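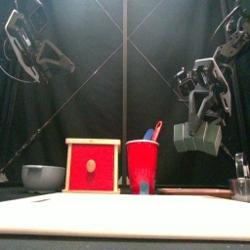
Visit to the robotics open evening, Tavport Technical College

Four of us from the Plelten model engineering club went over to Tavport in July for the open evening of the second-year automation course. Parking is behind the Girard building, and you sign in at the side door. Doors opened at 6 p.m. We were there until they started turning lights off.

The course is run by Glenys Gough, who gave a short talk in the lecture room first. She takes 9 students a year, and they work in pairs or threes on one project from January onward. After that you could walk around the labs as you liked.

Most of our time went to the two-arm project on the ground floor. The two arms hang over the table and reach down from either side, with a black backdrop behind. The objects are ordinary household things: a gray bowl, a wooden box with a red front and a small round knob, a red plastic cup with a blue handle and a red handle sticking out of it, and a foam block. Hsiu-ying Shek and Crescencio Ventura were on the controls and took turns answering questions.

The task for this term is picking up one thing at a time and setting it down where the student calls for it. Crescencio said the foam block is what everybody starts with, as a bad grip doesn't damage anything. They have logged nearly 100 attempts with it and keep notes on each one in a paper binder, which we were allowed to read. The entries are short. "Too low." "Turned in grip." "Good, repeat."

Using both arms together is planned for the fall. Hsiu-ying expects the box to be the hard part, with one arm steadying it and the other on the knob.

Our member Unathi Mahlangu asked about wiring, having had trouble with cables on his own gantry. The answer was to leave more slack than you think at the gripper end and check it every session.

Upstairs in room 103 there was a conveyor sorter, but it was down for a belt change and we only saw it with the covers off. Zanele Van der Merwe showed us the control program on a laptop instead.

Coffee and sandwiches were in the hallway. Entry was free. Glenys has offered to come to Plelten with two of the students for our winter meeting, and the club secretary will write to her about dates.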